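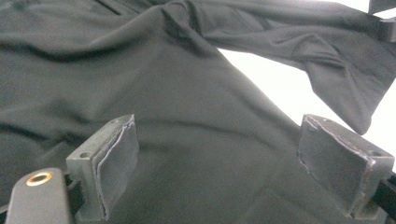

Dark grey top on the sorting surface, sleeve not yet folded in.

Hornora Clothing Room - progress report to the Janmont Fund
Prepared by Shanti Chaudhary, 12/17/24

Sorry this is short, report is due today and we have a delivery coming.

Where we are
Grant period started September. Money received: £1570, all of it for the sorting and folding side. Spent so far on shelving, hangers, washing powder, sticky labels and the second-hand dryer. Receipts are in the blue folder, scans to follow under separate cover. One receipt (the labels) is faded, have asked the shop for a copy.

Sorting
Everything now comes in at the Macapagal Street door and goes through one room. Before the grant bags were opened wherever there was floor. New order is: open, check, wash if needed, fold, label, shelf. Tops first, then trousers, then childrens. Coats are hung, never folded, they take up too much shelf.

Sleeves are the slow bit. Long-sleeved tops and sweatshirts come out of the bag in a twist, usually bunched at the shoulder, and you have to pull the sleeve out flat before you can see whether the cuff is sound. We now lay each one out, front down, sleeves in, up in half. Takes longer than rolling, but sizes can be read on the shelf and people dont pull the whole pile down looking for a medium.

Dark clothes
This was the problem in the last report. Black and dark grey things were getting passed with marks and thin patches in them, bad light mostly. Dark items are now checked on the white table only. Lint, pulls and loose edges show up a lot better against it. Anything too worn goes in the rag sack and Ikgate take it away, no charge to us so far. 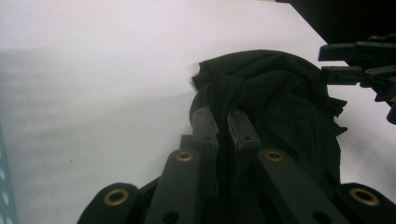 Black cloth on the white table.

The rag pile is bigger than we budgeted sacks for. Have bought more, small overspend on that line, covered by the hangers coming in cheaper.

Sessions
Running 4 a week, target in your offer letter was 6. Not there yet. The missing two are evenings and depend on getting a key holder. Hornora office have said yes in principle, waiting on the paperwork. Households served at the last full session: 40. Busiest one this term. Queue went down the stairs and we ran out of mens large before the end.

Not done
- Fold guide for the wall. Drafted, not printed.
- Shelf labels in a second language. Wording is with a parent to check.
- Lamp over the checking table. Quote was too high, getting another.
- Storage for summer things. Still in bags under the stairs, not ideal, they get damp there.

Next
Evening sessions once keys are sorted. Print the guide. Would like to move what is left on the hangers line over to the lamp, please can you confirm by email if thats allowed or if you need a form. Full accounts will come with the final report as agreeed.

Also need to know if you want your logo on the door sign or only on the leaflet, the sign goes to the printer after the break.

S. Chaudhary
Clothing Room, Hornora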